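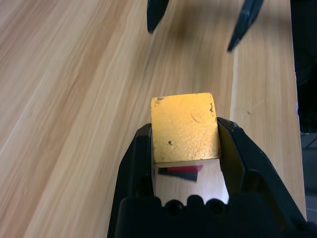
Yellow cube: specks on the face, and a pale band at the lower edge where the coating stops.

Paint fails at edges first. I spent most of August on the back door and two window frames at the house in Kultthorpe, and every bare patch I had to deal with began at a corner.

The cause is surface tension. Wet paint pulls away from a sharp arris and settles on the flat either side, so the film at the corner dries much thinner than the rest. Rain gets in there, the timber swells, and the paint next to the gap loses its grip. Another coat does little for it, as the new paint pulls back in the same way.

The remedy is to take the corner off before priming. I use 120 grit on a cork block, three light passes along the length, until the edge no longer feels sharp under a thumbnail. A radius of 2 mm is enough. Then I brush primer along the edges alone, let it dry, and prime the whole piece as usual.

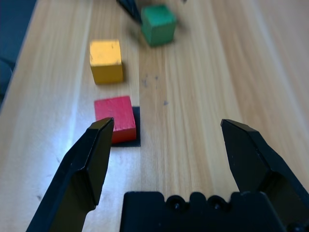 Red block on a light wooden tabletop.

End grain needs separate treatment. The bottom of the door had never been painted, and a moisture meter read far higher there than at the lock rail. I took the door off its hinges, stood it upside down in the hall for a week with the window open, and gave the end grain thinned primer until it stopped soaking in. The opening had a sheet of ply across it in the meantime.

Thilini Amarasinghe wrote after the last post to ask whether oil-based primer is still worth the smell. On bare softwood outdoors I think it is. On sound old paint I would use water-based and save the evening. She has sash windows in Ovdale with the same trouble along the bottom rails, and there I would check the putty line before buying any paint at all.

The second window frame still needs its top coat. The gloss I had left over from the front has skinned in the tin, so I am straining it through an old pair of tights tonight to see how much is usable.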